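Aatos Honkanen of Tarnix has logged 3,164 attempts at tidying up toys. Asked if a machine can do the chore yet, he said, "Slowly."
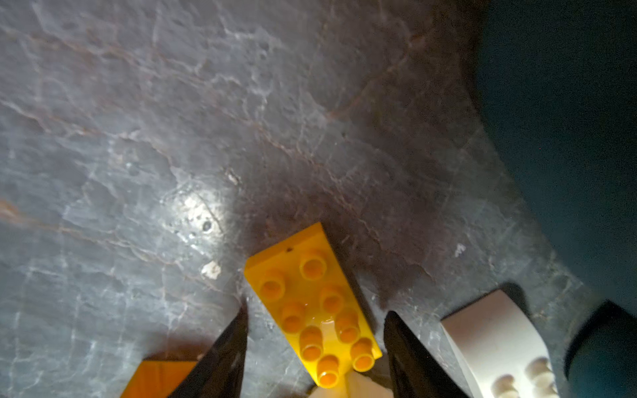
A yellow brick between the gripper fingers.

Approach angle is the main problem, Honkanen said. "A brick resting on another brick tilts when you touch it."
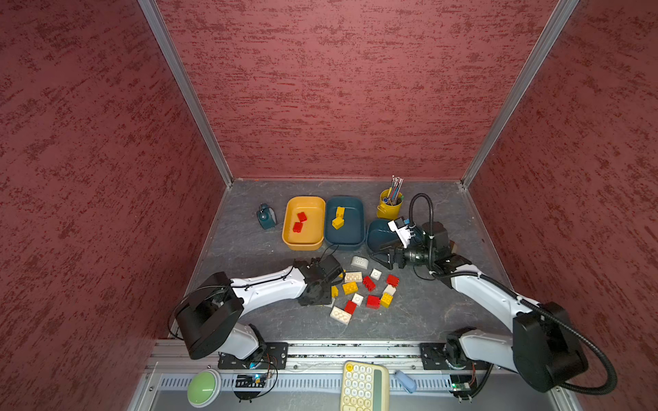
Sorting is the second chore on Honkanen's list, and he rates it harder than grasping. Two arms share one floor and can block each other. Red bricks go in the mustard-yellow tray, he said, and a mixed pile costs time. "My daughter is faster. She is 7."

Trials resume in May.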